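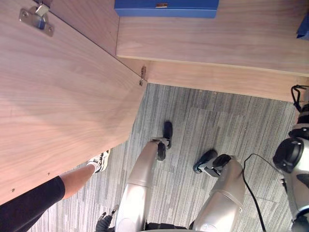

*Cabinet door open, blue box on top, carpet tiles underneath.*

# Marsden storeroom cabinets

Hi! If you've landed in this folder you're probably looking for the cabinet list, or you've been asked to put something back and have no idea where it lives. Either way, start with this file. I keep it up to date when I remember (last proper go-through was 24/09/2020).

## What's in the folder

- `cabinets.csv` – one row per item, 2,526 rows at the moment. It was 2,447 in August, before we brought the Grededham stuff over.
- `hinges.txt` – my notes on the doors, very scrappy, sorry
- `labels/` – print-ready labels, 42 to a sheet

## Columns

| column | what I put in it |
|---|---|
| `cab` | cabinet number, counting from the window end |
| `spot` | `top`, `upper`, `lower` or `floor` |
| `colour` | colour of the box, if it's in one |
| `label` | whatever's written on the tab, typos and all |
| `checked` | initials of whoever last looked |

`spot` is the one people trip over. `top` means sitting on the cabinet itself, out in the open, like the blue box in the photo. `upper` is the high shelf inside. I mixed these up myself for the first 100 rows and Keabetswe Xaba very kindly went back and fixed every one of them (thank you!!).

## Doors

The doors are big and they swing a long way out, so give yourself room before you open one, especially if somebody's down on the carpet sorting. If a hinge screw feels loose, nip it up by hand and add a line to `hinges.txt`. Please don't use the power driver on them, I've stripped two that way and I'm still cranky about it.

## Still to do

- Basterico boxes need their own colour code
- Find out if Climevico still sells the spare hinge pins
- Rows with an empty `label` – some are blank on purpose, some are just me being lazy

Corrections welcome, just edit the CSV and put your initials in `checked`.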